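Robot arms on our bun station, what happens to the people working it?

Asked Apr 4, 2023 in Food Service and Kitchens

I run the morning side at a small dumpling and bun shop called Laleck. We do almost 400 steamed buns on a busy day, and four of us share the work. The owner has been talking to a company called Skilletti about putting an arm on the pass, moving buns between the steamer and the plates. I got to spend a morning watching one at a test counter and I came home buzzing. It is so careful with the dough! I honestly expected squashed buns and I was ready to be grumpy about it.

What I can't work out is the people part. The steamer station is where we start everybody. You learn to line the basket, you learn what a done bun feels like, you burn your wrist once and then you don't do it again. If the arm takes over the lifting, where does a new person begin? Also my most senior person (we all call her Nana, she's been folding since before I was hired) is a little insulted by the whole idea and I'd love to bring her along instead of dragging her.

Has anyone lived through this in a small kitchen? I'm after the day-to-day stuff. Who cleans it, who sets it up, do people's hours change, does the room feel different?
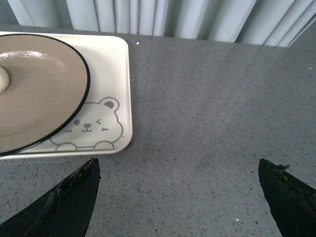

The trays are the other thing on my mind. We use a few shapes, and the plates sit on them, and customers like it that way. Do you end up changing all your dishes to suit the machine, or can you keep what you have?

3 answers

Answer from Arsen Hrytsenko

Hi! We've had an arm at our place since July and I love it, so take this with that in mind.

First, the hours. We had 12 people on the schedule before and we have 12 now. The owner put that in writing before anything got bolted down, and I would ask yours to do the same. It changed the mood in the kitchen overnight. People will help you tune a machine if they aren't wondering whether they're training their replacement.

What did change is who does what. Our steamer person used to stand in one spot through the whole rush. Now that person loads, checks the food, swaps dishes and keeps an eye on the arm, and in between they go over and fold. So we have more hands folding than we ever did, and the folding has gotten better because newer people are finally getting practice at it. That answers your training question, at least for us. New people used to start on steam and wait months to touch dough. Now they do both in their first week.

But please keep everybody able to run the station by hand. We shut the arm off for one shift every week and do it the old way. The first time we skipped that for a while, somebody had to pull baskets during a stoppage and had forgotten how quick you need to be with the lid.

Cleaning has to be a named job on the close list. Fingers, the joints you can reach, and the counter all around it. Dough gets everywhere and dries like cement. Ask the supplier exactly which parts come off, and which cleaners are safe on them, and get that on paper too. Ours took two phone calls to get a straight answer — push until you have one. 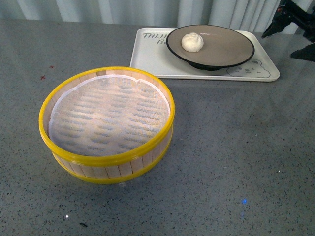
On dishes, we kept most of ours. The rule we landed on is that everything has a home position and it goes back there. Tape on the counter worked fine until we learned the positions by heart. Raised plates were easier for us than flat ones, but we had two bowls that never worked out and those still get filled by a person. No big deal.

For your Nana: ask her to be the one who decides what a good pickup looks like. Our most experienced folder, Quinlan, wanted nothing to do with the thing. Then the setup tech asked him where he would put his own fingers on a bun, and he talked for an hour and made the guy redo half of it. He was right, too. The buns came out of it looking much nicer, and he's now the person everyone goes to when it's off. He got a raise for that, and she should get one if she takes it on. It is real work.

The room is calmer, by the way. A little quieter than I'd like some mornings. We turned the radio up.

Comment from the asker: This is so helpful, thank you! The one shift a week by hand is going straight on my list. Did you do it on a slow shift or a busy one?

Comment from Arsen Hrytsenko: Slow at first, then we moved it to a medium one. I wouldn't try it on your busiest.

Answer from a guest

we had one at my last job (not food, packing small jars). it was ok. the thing i'd say is make sure there's more than one person who knows how to restart it. we had one guy and when he was on vacation we did everything by hand for 4 days with the machine just sitting there

Answer from a guest

Check with your local health inspector before you install. Ours wanted to see the cleaning schedule and asked about the food contact surfaces. Also measure your counter depth. You lose more space than the brochure makes it look like, and you'll want elbow room for whoever is plating next to it.

Was this page helpful? 100% of readers who voted said yes.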